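Equipment Review: Rendlow Benchtop Assembly Cell
Prepared by Aicha Salem for the Hamdy Technical Training Center

The Rendlow cell was reviewed during its first term in the automation workshop, where it is used to teach setup and routine care. It consists of a small arm with a parallel gripper, a gray paneled enclosure, a fixed camera and a controller that fits under the bench. The purchase price was $2316, with the part set ordered separately from Dandau.

Installation

Two members of staff assembled the enclosure in 90 minutes. The panels are keyed and cannot be fitted in the wrong order, but the printed manual shows an earlier hinge, and the correct drawing had to be requested from the supplier. The arm is secured by four bolts. These should be tightened again after the first day of use, a point the manual places in an appendix where many readers will miss it.

Calibration

Camera calibration is handled by the Cleltatico software supplied with the cell. The routine moves the arm through 24 positions and reports an error for each. On our unit the first result was poor. The cause was a loose camera bracket, and a second run after the bracket screw was replaced gave an acceptable figure. Gripper zeroing is a separate step and must be repeated whenever the fingers are removed. The software does not prompt for this, and two of our student groups lost an afternoon as a result.

Assembly work

The training task is a stacked assembly of colored blocks on a slotted red base. A long yellow bar lies across the base, purple and navy blocks stand on either side of it, and a green arch-shaped part is held aloft by the gripper. The green part is the most demanding for a new setup. It is held by its narrow upper section while both feet remain free, so a small error in finger alignment shows clearly at the lower end.
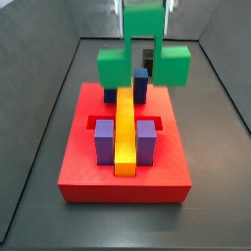
We recommend a reduced approach speed until the finger alignment has been confirmed. At the default speed, our operators found it difficult to stop the arm in time when a part was approaching off center.

Maintenance

The cell had completed 1326 cycles by the end of September. One set of finger pads was replaced in that period, and the cable guide at the wrist was refitted once. Both jobs can be done with the hex keys supplied. Access to the rear connector is poor, and the back panel must be removed to reach it.

Assessment

The cell is recommended for supervised instruction at the introductory level. Departments considering a purchase should order spare finger pads with the unit and ask for the current manual before delivery.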